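Cleaning and Reusing Glass Jars
Household Guidance, Kitchen and Pantry Section
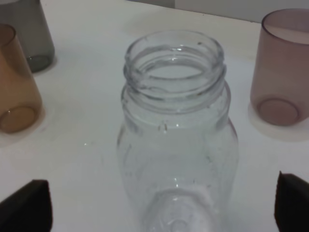
Screw-top jars are accepted for reuse in the shared pantry provided that they are free of chips, cracks and food residue. Residents are asked to prepare jars at home before bringing them in. The procedure below applies to plain glass jars of all sizes.

Removing the label

Fill the jar with warm water and stand it in a basin of warm water with a little dish soap. Leave it for 25 minutes. Most paper labels will then slide off by hand. Remaining glue may be rubbed with a paste of baking soda and cooking oil, left for a short time, and wiped away with a dry cloth. Metal scrapers mark the glass and should not be used.

Washing

Wash the inside with a bottle brush. The screw threads below the rim require separate attention, as sugar and oil collect along the ridges and will cause a lid to stick. An old toothbrush, held flat and drawn around the neck, is suitable. Rinse twice, the second time in clean water.

Jars must never be moved directly from the refrigerator into hot water.

Spots and cloudiness

A jar that looks clean when wet may show specks and smudges when viewed against a white surface. Specks of this kind are often mineral deposits from hard water. Mix equal parts white vinegar and water, wet the whole surface, wait a few minutes, rinse and dry at once with a lint-free cloth. A haze that remains after two treatments is usually wear in the glass itself. Such a jar may still be used for buttons, screws or dry beans.

Tinted cups and tumblers may be treated in the same way. Colored glass hides spots well and is best inspected by a window. Cups with a painted or metallic finish should be washed by hand in plain soapy water, without vinegar.

Drying and storage

Dry jars upside down on a rack overnight, then turn them upright for an hour before closing. A lid fitted to a damp jar will hold odors. Where space allows, store jars with the lids off and the lids in a separate box. Do not stack glass cups inside one another, as they may jam. If two have jammed, put cold water in the inner cup, stand the outer one in warm water, and ease them apart.

Sizes

The 500 ml jar is preferred for rice, lentils and flour. Smaller jars are welcome for spices. Lids with rust or a damaged seal should be discarded, even where the jar is sound.

Prepared jars may be left on the lower shelf by the pantry door on Wednesday before 4 p.m. Questions about lids and sizes should be addressed to Kirsten Lapointe. Broken glass is to be wrapped in newspaper and must not be placed in the jar box.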